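How to read a new-model announcement before you put money down

Carmakers love a launch date. Treat it as a guess. When Arkard showed its Skastimard wagon, the press release said "on sale in July" and left out which countries. Plenty of people paid a $200 deposit anyway.

Start with the market list. If your country isn't named, assume the car isn't coming – a dealer's hunch doesn't count.

Next, look for a price with a trim level attached. "Starting from" usually means a version few dealers will stock. Ask for the out-the-door figure in writing, delivery charge included.

Then read the deposit form. Find the word "refundable" and the deadline next to it. Plestmont's form gives you 6 days, in small type on the back.

Last, ask the dealer how many cars are allocated to that store. Ximena Ocampo at Maldonado Motors told me over 300 people were on her list, and she had no confirmed shipment. At least she said so.

If the answers are vague, keep your current car and check again once real ones are on the lot.

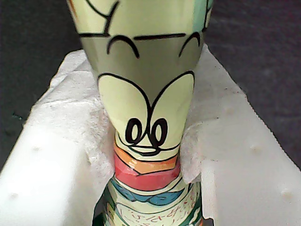
Does a deposit lock in the price?

Only if the form says so. Most hold your place in line and leave the price open until the car is built.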